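Teleoperated Suturing: Demonstration Gallery

Recordings from the Purkent bench, knot-tying block. Operator: Tyyne Juntunen. Notes: Eduardo Padilla.

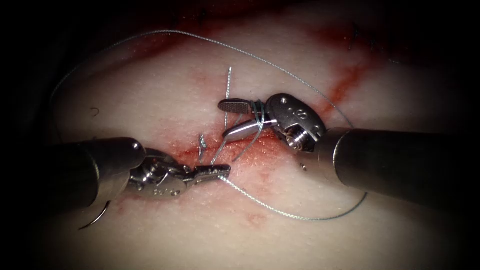
Instrument tie in progress, thread wrapped on the right jaws. Left instrument low, needle hanging on its thread beside the shaft.

About the set

The Purkent bench is used to record suturing demonstrations by remote control. The operator sits at a console and drives two instruments through a pair of hand controllers. Every motion of the controllers is scaled down, filtered, and sent to the instruments, and the commands are stored together with the video and the joint readings. The stored runs are then used to train a policy that produces the same kind of motion without an operator.

The task in this block is a single interrupted stitch across a straight incision, closed with an instrument tie. The block contains 600 demonstrations. Of these, 58 were set aside for evaluation and were not used in training. The split was made by pad and not by run, so that no pad appears on both sides.

The page carries one still. The notes that follow are arranged by stage of the task and are meant to be read alongside the annotation guide in the Suominen folder.

Stage notes

Stage A, approach and bite. The run begins with the needle held in the right jaws and both instruments clear of the incision. The operator brings the needle tip to the near edge, rotates the wrist, and drives the needle through. The left instrument receives it on the far side. We label the start of this stage at the first commanded motion and the end at the moment the left jaws close on the needle. Regrasps are allowed and are labeled separately.

Stage B, pull-through. The thread is drawn until a short tail remains. Tail length is the most common source of failed ties later in the run. A tail that is too long takes more travel to pull through the wraps, and one that is too short slips back into the tissue. Operators are told to stop early and adjust. Demonstrations with a corrected tail are kept, as the correction is worth having in the data.

Stage C, wrapping. The long end of the thread is passed around the jaws to form the wraps. The still was taken with the thread at this point: the wraps are on the right instrument and the rest of the thread lies in a long, irregular loop over the pad. The shape of that loop is different in every run. It sweeps wide on one side and can pass behind an instrument, which makes it hard to trace automatically. The thread tracker loses it most often where it crosses a shaft or runs into the dark border of the view. Those sections are marked as hidden and are not filled in by hand.

Stage D, tail pickup. The wrapped jaws open, take the tail, and close. In the still, the right jaws are slightly open and hover just above the center of the pad. The approach angle at this stage accounts for much of the difference between operators. Juntunen keeps the wrist low and moves the jaws along the incision line. Other operators come down from above, which gives a clearer view of the tail but tends to shed the wraps.

Stage E, cinch and lay. The two instruments move apart and the throw is laid flat. Tension is judged by eye. The bench has no force feedback at the console, and the operator reads tension from the way the pad surface deforms. The policy receives the same video and nothing else on this channel.

Stage F, second throw and release. Stages C through E are repeated with the wrap direction reversed. The run ends when both instruments have let go of the thread.

On the console

The controllers are the Nerodetti pair, with the wrist axes remapped. Motion scaling is fixed for the whole block. An earlier block let the operator change scaling during a run, and the resulting trajectories could not be compared without resampling. The foot clutch is still in use. Clutch events are stored as a separate channel and removed before training, so that the pauses they create do not appear as deliberate stops.

Grip is recorded as a continuous value. Reducing it to open and closed was tried in January and dropped. Operators make constant use of a partly open jaw when guiding thread, and the two-state version could not express this. The policy trained on it dropped its wraps at Stage D in most trials.

Each operator has a warm-up of 15 minutes before recording begins. Warm-up runs are stored but carry no labels. Sessions are limited to 2 hours, including pad changes. Toward the end of a long session the clutch is used more and the regrasp count goes up, and the limit was set from those two measures.

On the pad

Stitches are placed along the same incision until the usable length is taken up. Tails from earlier stitches are left in place. The short twisted tail standing up from the stained area in the still is likely the end of one of these. They matter for training. In the first evaluation round the policy reached for an old tail in place of the current one, and the pads in the training set were then changed so that more of them carried earlier stitches.

The incision line is marked with red staining. The staining is densest along the cut and spreads outward in blotches. Streaks and smears also appear farther out, near the upper part of the pad. No attempt is made to match the pattern between pads. A model that depends on a clean surface is of little use for this task, and the variation costs nothing to collect.

Lighting is bright in the center and falls off toward the edges, and the highlights on the instrument wrists shift as they rotate. Exposure is locked at the start of each session with the instruments in position. If it is locked on the bare pad, the polished parts wash out and the jaw faces cannot be labeled.

On labeling

Two people label each run independently. The stage boundaries are compared, and any pair that disagrees by more than the set tolerance goes back for a joint reading. The boundary between C and D produces most of the disagreements. Wrapping ends gradually, and the jaws may start toward the tail while the last wrap is still settling. The current rule places the boundary at the first sustained motion of the wrapped jaws toward the tail. Earlier labels made under the old rule have been redone.

Jaw tips are labeled as points, one per jaw. For the right instrument in this view, the upper tip is flat and paddle-like with a crosshatched face, and the lower one is smoother and rounded, so the two are easily told apart. For the left instrument the annotator should use the serrated gripping surface as the reference and work outward from there.

The needle is labeled whenever any part of its arc is visible, including when it is parked. During the tie it often hangs against a shadowed part of the pad, as it does at the lower left of the still, and it is easy to miss. Annotators are asked to check the area near the left shaft before marking the needle as absent. A missed needle is treated as an error of the first class and returns the whole run to the queue.

Failed demonstrations

Failed runs are kept in a separate folder with a one-word cause: slip, shed, snag, drop, or abort. They are not used for imitation. A small model trained by Cedholm uses them to predict failure from the preceding seconds of video, and its output is shown to the operator as a plain bar at the side of the console display. Juntunen records with the bar turned off. Her notes state that it draws the eye away from the tail at Stage D.

Runs in which the operator recovered from a slip or a snag and completed the stitch are counted as successes and carry a recovery tag. The policy trained with recovery runs included was slower per stitch than the one trained without them and finished more of its evaluation attempts. The slower version is the one now in use on the bench.

Access

Video, joint readings, clutch events, and stage labels are stored per run under a common index. Joint readings are in radians and tip positions in millimeters, with the origin at the left instrument's remote center. Requests for the full block go to Eduardo Padilla. Please state which stages are needed, as the video for complete runs is large and most users work with C and D only.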